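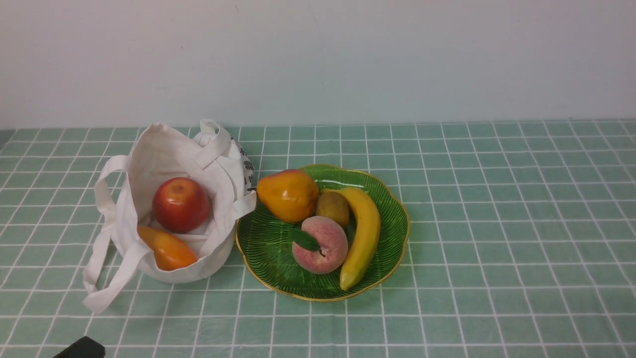
My neighbor swears that soft fruit should never go into a cloth bag at all, and that I'd be better off with a box. A reader in Rorndale put it to us that way, and we have kept the remark at the head of this section because it is a fair one. We still think a plain canvas tote is one of the nicest ways to bring fruit home, provided it is packed with a little patience and emptied again before everyone sits down and forgets about it. The steps that follow are the ones we have settled on at Polora after a good many bruised peaches.

3 shares · 15 comments

Section 3. Packing and Unpacking Fruit with Your Polora Canvas Tote

What you will need

Your tote, a table with a bit of open space, a cloth to cover it, and a plate or shallow bowl for the fruit once it comes out. Any plate you are fond of will do. If it is glass with a decorated rim, like the green one with the thin line of gold and the wavy edge, please read the caution in Part C before you start loading it up.

Part A. Getting the table and the bag ready

1. Spread your tablecloth and smooth it toward the edges with the flat of your hand. A checked or gridded cloth, such as mint green with fine white lines, is very handy for this, as you can see at a glance when a fold has crept in underneath.

2. Shake out the tote over the sink or out on the back step. You would be surprised at what collects in the bottom seam: onion skin, receipts, the odd grape from last August.

3. Stand the bag up toward one side of the table, with the mouth facing you. Leave room next to it for the plate.

4. Open the mouth with both hands and fold the front edge down a little. This gives you a soft lip to work over, and it lets you see what is already inside before you set anything else on top.

5. Let the handles fall wherever they like to fall, so long as they stay out of the opening. One can loop out onto the cloth and the other can stand up at the back.

Note: New canvas is stiff and will hold itself up without any help. After a few washes it relaxes, and you may find that an empty bag sinks down on itself. A folded dish towel in the bottom cures this nicely.

Part B. Packing

6. Sort your fruit by firmness. Apples are the sturdy members of the family. Mangoes, papayas, and pears come next, and anything you could dent with a thumb should wait until the end.

7. Put the firm, heavy pieces in first, and lower them all the way down with your hand. Dropping an apple even the height of the bag can leave a brown spot that you won't discover until you cut into it.

8. Lay long fruit at a slant against the wall of the bag. Placed this way it rests along its whole side, where a piece stood up on its end puts all its weight on one small tip. We do this with mangoes and with anything else of that shape, and it has saved us a great deal of grumbling.

9. Turn apples so that the stems point up or to the side. A stiff little stem can poke straight through the skin of a ripe neighbor.

10. Stop while the fruit is still below the rim. The sides may bulge a bit, and that is perfectly all right, but you should be able to bring the two handles together without squeezing anything.

Caution: Do not hang a packed tote from a doorknob or the back of a chair. The fruit slides to the lowest point and presses there, and a light chair can tip over backward.

Part C. Unpacking onto a plate

11. Bring the plate up close to the bag, near enough that the two are almost touching. The shorter the trip, the less chance of something rolling off across the table and onto the floor.

12. Take the pieces out one at a time, from the top. Please don't tip the bag. We know how tempting it is, and every one of us has done it.

13. Look each piece over as you go. Anything with a soft spot can go on the cutting board for today, and the rest can be arranged on the plate.

14. Set the largest fruit in the middle and let the smaller ones lean up against it. With a plate that has a scalloped edge, keep the fruit inside the curve so the pretty part still shows.

Caution: Metallic rims scratch easily and should be kept out of the microwave. Wash this kind of plate by hand in warm water with a soft sponge, and keep apple stems and rings away from the edge. If your plate came with washing directions of its own, follow those before ours.

Part D. Looking after the bag

15. Turn the tote inside out and brush the seams. Juice stains come out best when they are fresh, with cool water and a dab of ordinary dish soap.

16. If your bag has a printed pattern, wash it inside out and iron on the plain side only. Dark leaves and flowers on pale canvas are lovely, and they stay crisp a good deal longer when the iron never touches them.

17. Hang the bag by both handles until it is dry right through, then fold it in thirds and store it with the handles tucked inside.

Note: Canvas shrinks a little in its first wash. The pattern sheet for the Trummer size, item 294, already allows for this. Item 291 is the older and shorter cut, so if you own that one, wash it cool and pull the sides gently back into shape while they are damp.

Replacement handles for both sizes can be ordered from our Vukadton workroom. Please include the item number, which is printed on the small tag inside the side seam.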